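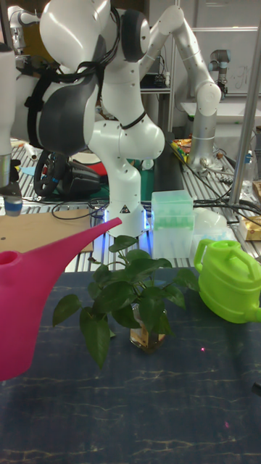
Notes – library talk, thrillers and how they get sold

1. Hello, thanks to Tyra Hovland for the invite. Water on the left. Phone off!!

2. Start with the blurb. Read the Esness one out loud, slow. Ask who'd buy it. Hands up. Then say: no character name till line four. Why does it still work? Threat first, person second.

3. The lone heroine. Ex-cop, ex-army, ex-something. Always a dead husband or a missing one. Ornano does it best imo, book two, the ferry chapter. Read from "She had the ticket" to end of page. DON'T read on, spoils it.

4. Villains. Rich man, big ranch or island. Boyer's is a dentist, much scarier. Get a laugh here hopefully. Pause.

5. Series fatigue. Pirkon ran to 20 books, I stopped at 7, went back in August and read the rest. Middle ones sag. Last one is 619 pages and could lose the whole Lisbon bit. Say so but be nice, Thomas Santoro is in the audeince and he loves it.

6. Endings. Does the plot have to be blown up? Quiet endings – readers grumble, then remember them. Ornano again if time.

7. My own first one: sold 2,777 copies. Cover was wrong, looked like a romance. Show both covers, pass them round, get them BACK.

Skip 6 if past half eight.

Questions. If none, ask them for there worst last line. Books on the table by the door, cash or card.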